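Candy Bags: Questions We Keep Getting
Page checked 22/12/2025 by Edith Guzmán

Do zipper bags really keep wrapped candy fresh?
Less than the box promises. A wrapped piece already has its own seal, and the bag mostly stops things from rolling around the drawer. We are not convinced it does much more.

Should I buy the Trastari "freshness" bags?
We tried them from June on, next to the cheapest ones we could find. Leidy Valderrama could not tell the candy apart, and neither could I. Save your money.

How full is too full?
If you have to lean on it to close it, it's too full. Perla Medrano swears you can squeeze the air out and gain room - maybe a little.

Clear plastic or a tin?
Clear, for mixed candy. You can check the colors without opening anything.

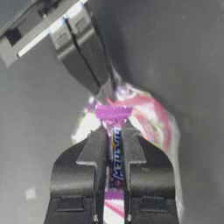
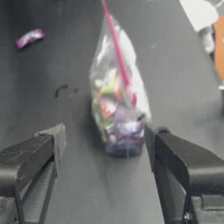
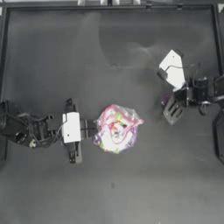 Tins look nicer on a shelf, but people forget what went in them.

Do I need to sort by flavor first?
No. I have read the Lernatard sorting guide, all 714 words of it, and still don't see the point. Chocolate away from mint, fine. The rest can be mixed.

Can I reuse the bags?
Wipe them out and try the zipper. If it pops open when you press on the side, throw it away. Eusebio Bermúdez claims he gets 5 uses out of each one. I get two.

What about those little moisture packets?
For hard candy in a humid kitchen, possibly. I'd want to see a better test than the one on the Prurier label.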